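**Ticket:** bag handling, Skellville bench
**Opened by:** Olga Barros
**Assigned to:** Vasco Esteves
**Status:** open (again)
**Date:** 25 Oct 2023

**Summary:** Policy will not reliably open a plastic bag. My mother can, while on the phone.

**Olga:** Latest checkpoint ran 50 attempts overnight. It got the mouth of the bag open 2 times, and I'm fairly sure one of those was a draft. The usual failure is the same as in January: the fingers close on film, the model decides it has hold of one layer, and it has hold of both. Then it pulls with great confidence on a bag that is now more closed than before.

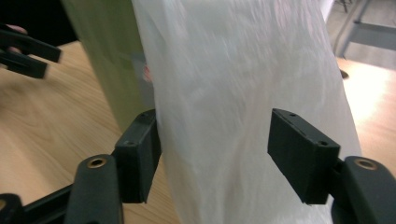 The Vilela team has the same complaint, so I don't think it's our calibration. They did suggest switching to paper bags. I have declined on behalf of everyone who owns a trash can.

**Vasco:** Things ruled out so far:

- Grip force. Lower and it slips, higher and it still can't count to one.
- Lighting. Swapped the lamp, same result, nicer shadows.
- Depth. Translucent film comes back as noise with a few holes in it. Known issue, closed as "physics."

My guess is the training set. We have 1,000 demos and most of them start with the bag already half open — whoever recorded those was being kind to the robot. It has never had to find the edge for itself.

**Olga:** Agreed. Can we record more with two grippers by hand, bag starting crumpled? Include some with other plastic in contact with it. In a real kitchen nothing sits politely on its own. 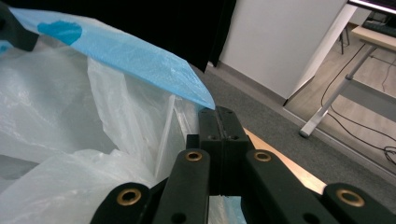
*White bag with a light blue sheet along its upper edge, hand-held gripper.*

**Vasco:** Will do. Asking for 20 starts per bag type, no pre-opening, no blowing into it. (I know who you are.)

For the record, Burkow sales has asked whether we can tell the Latdale customer that the arm "takes out the trash." It can carry a full bag to the door if a person has lined the can, filled the bag, tied it and opened the door. I suggested "assists."

**Olga:** Leaving this open until the new demos are in. Priority lowered to medium. The trash is being handled by Vasco.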